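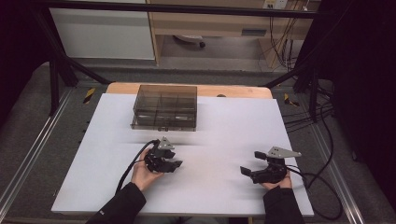 **Figure 3.** Demonstrating with a pair of hand-held grippers; the compartment box is on the white board.

### 4.2 Quality of the demonstrations

We recorded 160 demonstrations by hand and kept 112. Kollár's Gristimer study treats a kept demonstration as a good one. We doubt this. A person holding the grippers (Figure 3) can turn a wrist in ways the arm cannot copy, and our filter catches only the worst cases - 14 of the kept runs still asked for poses outside the arm's reach. Remote control avoids that fault but is slower, and our operators disliked it. Whether more data would help, as the Predex authors claim, we cannot say from these numbers.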